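What Things Are Made Of: Materials on a Table

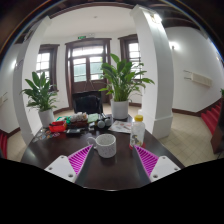
A material is the stuff that an object is made from. Wood, glass, paper, clay, metal and plastic are all materials. An object and its material are two separate things, and it is useful to keep them apart when you describe something. "Cup" is the name of an object. "Ceramic" is the name of a material. The same object can be made from different materials, so a cup may be ceramic, plastic, metal, glass or paper. An ordinary table with things left on it is a good place to begin. The one in the photograph is dark wood, and it has a ceramic mug with dark speckles, a clear plastic bottle with a yellow screw cap, a sheet of printed paper and a woven basket on it. Those four objects are used for the first half of this page.

Properties

A property is something you can say about a material that helps you to tell it from other materials. Hard, soft, stiff, bendy, rough, smooth, see-through and waterproof are all properties. Colour is a property too, but it is a poor guide. Paint, dye and glaze can make almost any material almost any colour.

Scientists have exact words for some properties.

Transparent: light passes straight through and you can see clearly what is on the other side.
Translucent: some light passes through, but shapes look blurred.
Opaque: no light passes through.
Rigid: does not bend easily.
Flexible: bends without breaking.
Brittle: breaks suddenly when it is bent or hit.
Absorbent: soaks up liquid.

A material can have several of these properties at once. Window glass is transparent, rigid and brittle. A tea towel is opaque, flexible and absorbent.

Ceramic: the mug

Ceramic is made from clay. Clay is dug out of the ground and is soft enough to press into shape with your thumbs when it is damp. When it has dried, it is heated in a very hot oven called a kiln. This is called firing. Firing changes the clay for good. Dried clay that has not been fired will go soft again in water, but fired clay will not.

Most mugs are also covered with glaze. Glaze goes on as a thin layer of liquid with very fine powder mixed into it, and in the kiln it melts and turns into a layer of glass. Without glaze, some kinds of pottery let water soak slowly into them. Plant pots are often left unglazed.

Speckles in pottery can be made in more than one way. Tiny grains containing iron may be mixed into the clay, where they darken in the kiln and show through a pale glaze. Speckles may also be flicked on with a brush, or mixed into the glaze itself. It is hard to know which method was used by looking at the finished mug.

Ceramic is hard and rigid, and it does not melt at the temperature of tea. It is also brittle. A mug dropped on a stone floor will usually break, and the pieces will have sharp edges. The handle is a separate piece of clay on many mugs, joined to the body with a runny clay mixture called slip. It keeps your fingers away from the hot wall of the mug.

Plastic: the bottle

Plastic is mostly made from oil. The oil is treated in a factory to make small pellets, and the pellets are melted and shaped. There are many kinds of plastic, and each has its own name and its own properties.

A clear drinks bottle is usually made from a plastic called PET. It begins as a short, thick tube with the screw thread already formed at the top. The tube is warmed until it is soft, placed inside a mould, and blown up with air like a balloon until it touches the mould on every side. The plastic cools and keeps that shape.

The cap is usually made from a different plastic, which is opaque and a little softer. A softer cap can press tightly against the neck of the bottle and stop leaks. The thread is a ridge that winds round in a spiral. When you turn the cap, the spiral pulls it down. This makes the cap and neck a simple machine called a screw.

Wood: the table

Wood comes from the trunks and branches of trees. It is made of very thin tubes and fibres, most of them lying in the same direction as the trunk. The pattern they make is called the grain. Wood splits easily along the grain and is much harder to break across it. Table makers plan for this when they choose which way the boards should run.

Bare wood is absorbent. Oil, wax or varnish is put on to keep out spills. Some wood is dark when it is cut and some is stained dark afterwards with a coloured liquid.

Paper: the printed sheet

Most paper is made from wood. The wood is broken down into fibres and mixed with a great deal of water to make pulp. The pulp is spread on a fine mesh, the water drains away, and the fibres are pressed and dried into a flat sheet. If you tear a piece of paper and look closely at the torn edge, you can see the fibres sticking out.

Paper and a wooden table therefore start from the same raw material, but their properties are different. Paper is flexible and light. A wooden board is rigid and heavy. What is done to a material matters as well as what it comes from.

Weaving: the basket

Weaving is a way of building. Long, bendy strips are passed over and under one another until they hold each other in place. In a basket, stiff strips called stakes make the frame, and thinner strips called weavers go in and out between them. Baskets may be woven from willow, rush, cane, paper or plastic.

A woven basket has gaps in its sides, so it cannot hold water. It is a good container for dry things. It weighs little and can be squeezed slightly without breaking.

Natural and manufactured

A natural material comes from plants, animals or the ground and is used with few changes. Wood and willow are natural. A manufactured material has been changed so much that it no longer behaves as it did at the start. Plastic is manufactured. Ceramic is usually put in this group too, although clay is natural — firing is the step that makes the difference.

Living plants on show in a room, such as a peace lily, are not usually called materials at all. They become materials only when people take parts of them to make something.

Try it: a table survey

You will need a table with things on it, a sheet of paper, a pencil and a ruler. Ask before you touch anything that belongs to someone else.

Draw 3 columns. Head them Object, Material and Properties.
Choose five objects. Write the name of each one in the first column.
Write the material in the second column. If an object has more than one, list them all. A pencil may need wood, paint and the dark core, which is graphite mixed with clay.
Write two properties for each material. Use the list of exact words given earlier.
Put a question mark beside anything you are not sure of.

Some objects are difficult to sort. A phone may contain glass, metal and several plastics, and most of these are hidden inside. Do not open it to find out. Write down the materials on the outside and add "others inside".

Try it: testing absorbency

Cut four squares of the same size from writing paper, kitchen paper, a plastic bag and an old cotton cloth. Ask an adult to help with the cutting. Lay the squares on a tray. Put one drop of water on each and wait for one minute. Write down whether the drop has spread, soaked in or stayed as a bead.

The squares must be the same size and the drops must be the same size. This is called a fair test. Only one thing is changed, and in this test it is the material.

Words to remember

Glaze: a thin glassy coating on pottery.
Grain: the direction of the fibres in wood.
Kiln: a very hot oven for firing clay.
Pulp: wet fibres used to make paper.
Thread: the spiral ridge on a screw or a bottle neck.

Text by Wayne Ackroyd for the Larkora junior science pages. The next page in this set is about metals.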